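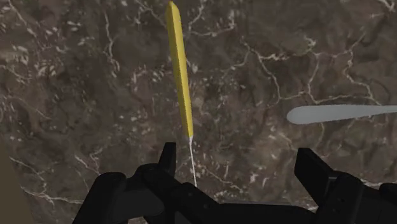

Figure 4. Close view from the gripper side on the knife task. A long yellow object lines up with the opening between the two fingers.

4.3 Picking up a knife from a cluttered counter

Of the six kitchen chores in Clotasus, the knife is the one we looked forward to most and the one we argued over longest. Wiping, stacking and pouring had already given us the broad picture of what Gelar can do. The knife asks for something narrower. A thin, flat thing has to be taken off a stone counter by a two-finger gripper, with other kitchen items close by, and it has to be taken in a way a cook would accept.

The instruction given to the policy is one line, "pick up the knife," and no grasp point is supplied. All runs were made in simulation. We ran 40 trials, with object positions drawn fresh each time by the Imhof scene sampler, and each trial was allowed 300 control steps. A trial counts as a success when the knife is clear of the counter and held steady until the end of the episode. Where on the knife the fingers close does not enter into this first score. We come back to that below, since it turned out to be the most interesting part of the whole study.

Gelar lifted the knife in 28 of the 40 trials. We were delighted with this. The policy was never trained on knives as a class, and the marble is a difficult background, with pale veins that in many places are as bright as the thin parts of the objects lying on it. Figure 4 shows how hard the close view can be. A fine white line runs down from the lower tip of the yellow object toward the gripper, and a few of the cracks in the stone next to it are nearly as fine. A method that works from edges alone has very little to hold on to. Our Drakell baseline, which plans grasps from segmented outlines, often returned no plan at all in views of this type, and when it did return one it sometimes followed a vein.

What helps Gelar, we believe, is color. When we replaced the rendered colors with gray levels and repeated the trials, the policy still moved toward the right part of the counter, but it hesitated much more in the last stretch and often ran out of steps. The yellow stands out so well from the brown stone that it gives the policy a landmark even in frames where little else is clear. This is good news and a warning in one. Plenty of real kitchen knives have black or gray handles, and a home robot cannot ask its owner to buy yellow ones.

4.3.1 Where the fingers go

A lift is a lift, but a person watching the robot would care very much which end it picked. We therefore labeled every approach by the place the fingers were over just before they closed: handle, junction or blade. Beathag Leckie did the labeling from the side view, without knowing the outcome of the trial, and a second pass was made on the unclear ones.

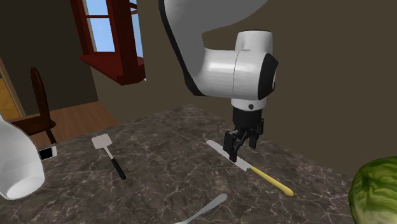

Figure 5. Approach over the blade. The fingertips are above the flat silver part of the knife, nearer the tip than the handle.

Blade approaches like the one in Figure 5 were more common than we had expected. From the point of view of a policy that is paid only for lifting, they make some sense. The blade is the widest part of the knife, and the handle is thin by comparison. A wide flat target is easy to find and forgiving in position. It is much less forgiving once the fingers try to get hold of it, because the blade lies flat against the stone and offers almost nothing to pinch from above. A person would slide it to the counter edge, or roll it up by the handle with a thumb. Gelar has neither trick, and we saw no sign of it inventing one.

There is also the plain question of use. A knife held by the blade is the right way round for handing to somebody and the wrong way round for cutting a vegetable. The one-line instruction does not say which is wanted. We tried longer instructions ("pick up the knife by the handle," "pick up the knife so you can cut with it"). The first moved the approach toward the handle in a clear and repeatable way, which we found really exciting, as it means the policy connects the word with a region and can act on the link. The second had no effect that we could measure. Purpose seems to be further away than anatomy, so to speak, and we would love to see other groups try the same pair of sentences on their own systems.

We should add that the neighbors matter. In the setup of Figure 5 the spatula lies to the left of the knife, and its handle is black, like the gripper fingers. In trials where the sampler put the spatula and the knife close together, Gelar tended to settle its fingers on the far side of the knife, away from the spatula, even if this brought them over the blade. The spoon caused no such shift. We do not have a full account of this yet. 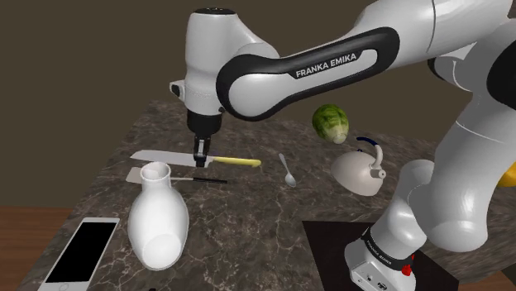 Our second score, which we call the usable grasp score, asks whether the knife could go straight into the next step of a recipe without being put down and taken up again. It is a stricter measure than lifting and, to our minds, a far better guide to whether a machine is ready for a kitchen. It rewards handle grasps fully, gives partial credit at the junction, and gives nothing for the blade. The middle category needed some thought. With the fingers hovering right where the silver blade meets the yellow handle, a small error to one side gives a sound grip and a small error to the other gives a bad one, and the side view alone does not tell us which to expect. We kept the partial credit after looking at many approaches of this kind, and we report the two outer categories separately so that readers who disagree can set their own weights.

Under this score the ranking of our training variants changes. The variant with the most lifting practice, which leads on the first score, drops behind the one trained with fewer lifts and more spoken part names. We think this is the most useful single finding of the section. More practice at lifting makes a better lifter. It does not seem to make a better cook's helper, and the two were easy to confuse as long as we only counted objects off the counter.

4.3.2 Misses

The 12 failed trials fall into two kinds. In the larger group the fingers closed above the knife and came up empty. The arm was in the right place across the counter and a little too high, a sort of near miss that is frustrating to watch and, we hope, cheap to fix with better depth from the close camera. In the smaller group the episode ended while the arm was still adjusting over the knife. These runs look careful – almost fussy – and a longer time limit would probably rescue a few of them. We left the limit alone to keep the six chores comparable.

We saw no trial in which the policy went for the wrong object altogether. With a spatula, a spoon, a phone and other household items on the same counter, that is a result we would not have dared to predict when we began the project in September. Finding the knife is close to solved in this setting. Holding it the way the next job requires is still open, and the drawer task in Section 4.4 raises the same issue with a different object.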